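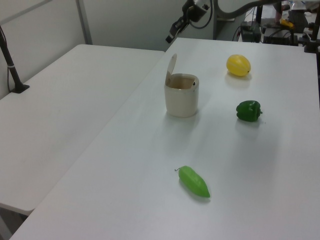
By the Kitchen Desk, Mansilla Evening Language School, Jiltomville
June 7, 2018

Home | Classes | Tips for Home | Teachers | Contact

Sticky Notes, Steam and the Subjunctive: Studying in a Working Kitchen

Every spring our students ask how to keep a language alive over the summer, and every spring we tell them to label the kitchen. Then they go home, label the kitchen, and email us in May about the residue. These tips are for them.

Use painter's tape. Paper sticky notes give up near a kettle, and the ones that don't give up never leave. Tape peels off a cabinet door cleanly if you take it down within 2 weeks. Write in pencil or laundry marker. Regular felt tip runs, and you'll spend July learning the word for a gray smudge.

If you have already used stickers, warm them with a hair dryer, lift a corner with an old library card and rub what's left with cooking oil. Wash with dish soap afterward. Try a hidden spot first on painted wood.

Label verbs too. A refrigerator is easy to remember in any language and you will rarely need to discuss it. "Rinse," "drain," "stir" and "who left this out" come up daily. Put each one where the job gets done.

Keep labels away from the burners. We mention this for one household on the Aritis side of town, and they know why.

Store flash cards in a jar with a lid. An open bowl on the counter collects cards, crumbs, a battery and somebody's dental appointment. Cards that get splashed can be dried flat under a cutting board overnight. Cards that get syrup on them are finished.

Go slowly. One of our families put up 44 labels in a single afternoon and could recite 17 of them by the end of the month, mostly the ones at eye level. Start with 16, and move them when you stop noticing them. A label you no longer see is wallpaper.

Cook from a recipe in the language you're learning, but read it all the way through before turning anything on. The dictionary always has to be consulted at the moment the onions need attention. Tape a small chart of measurements inside a cupboard door, with cups on one side and grams on the other — your oven's temperature scale belongs on it as well.

Slip the recipe into a clear plastic sleeve and hang it from a pants hanger on a cabinet knob. It stays out of the flour, and you can write on the sleeve with a dry-erase marker and wipe it off later.

Teenagers will relabel things. Let them. The Jasen Street class had a toaster marked "bathtub" for most of a term, and every one of them still knows the word for bathtub.

Print this page | E-mail this page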